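Home Repair Program: Progress Report to the Lusetti Fund

June 8, 2021
By Hala Samir, Program Manager, Prurndale Home Repair

Print this page | E-mail this page

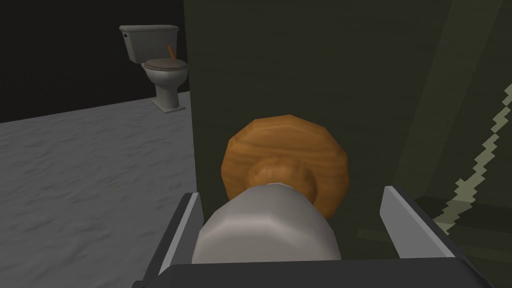 Wooden plate with faceted edges and an off-white cylinder, computer rendering.

This report covers the first half of the grant year. The grant pays for small repairs in owner-occupied homes in Prurndale: doors, locks, grab bars, leaking faucets, loose railings, drywall patches and minor electrical work. It does not cover roofs or furnaces.

Work completed

We finished repairs in 49 homes against a full-year target of 60. Most visits took less than a day. Railings and grab bars made up the largest share of the work, followed by plumbing. In 11 homes the crew found problems outside the scope of the grant, mainly rotted subfloor under bathrooms. Those owners were given a written list of what needs fixing and the number for the county loan office.

Staffing

We have two full-time technicians and one part-time. The second full-time position stayed open for seven weeks after the last technician moved out of state, and the waiting list grew during that time. It is now back to where it was at the start of the year. Plumbing beyond simple faucet and trap work goes to Văn, our subcontractor, at the hourly rate in the original budget.

Scheduling

We moved from paper work orders to Vusosex in the spring. Technicians now close out jobs from their phones, and parts get ordered the same day. Older records have not all been entered yet – that is slow work and we do it between calls.

Budget

Labor is on budget. Materials are over, mostly lumber and exterior doors. We have held back on door replacements where a new jamb and weatherstripping would do. We ask permission to move part of the unspent training line to materials. A revised budget sheet is attached.

Next steps

Exterior railings and steps come first while the weather is good. We expect to pass the target by September and will send updated figures then.

Sign up for our newsletter to get program updates by e-mail.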